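4. Before the first wash

The Trakero app will offer you a "fabric profile" at this point. Skip it. I tried the profiles on 10 loads and could not tell the results from the plain Mixed setting.

4.1 Read the care label on the garment. If it disagrees with the app, follow the label.

4.2 Close zippers and snaps and empty the pockets. The leaflet claims the drum is "snag safe." I would not test that with anything you like.

4.3 Sort by color. One dusty-pink item among blues is how most people find out what "color guard" is worth.
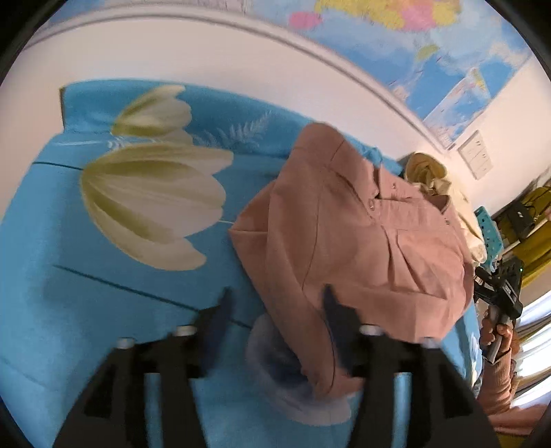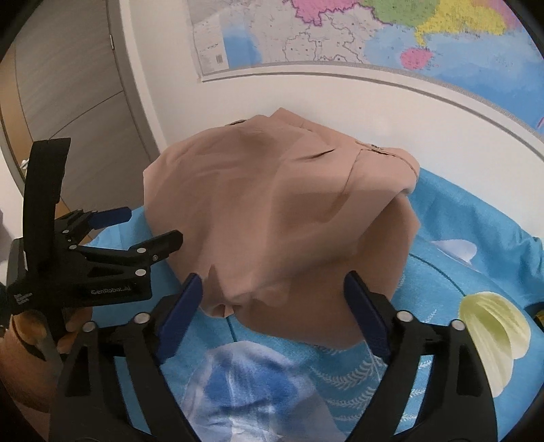
4.4 Shake out anything that has been lying in a heap. A balled-up sleeve comes out of the drum still balled up.

4.5 Weigh the load on a bathroom scale if you have one. The built-in sensor read 300 grams with the drum empty, and Droltdale support told me this was normal.

CAUTION: Do not use the Quick program for bedding, whatever the box says. Sheets wrap around everything else and the spin stops early.

NOTE: Error 236 means the door is not latched. It can also appear when the door is latched. Switch off at the wall, wait 10 minutes, try again.

5. Detergent

5.1 Ignore the top line on the drawer. Half is plenty for a normal load.

14 comments | 3 shares

Guide kept by Janka Zelenák. Last changed November 3, 2024. Contact | Back to top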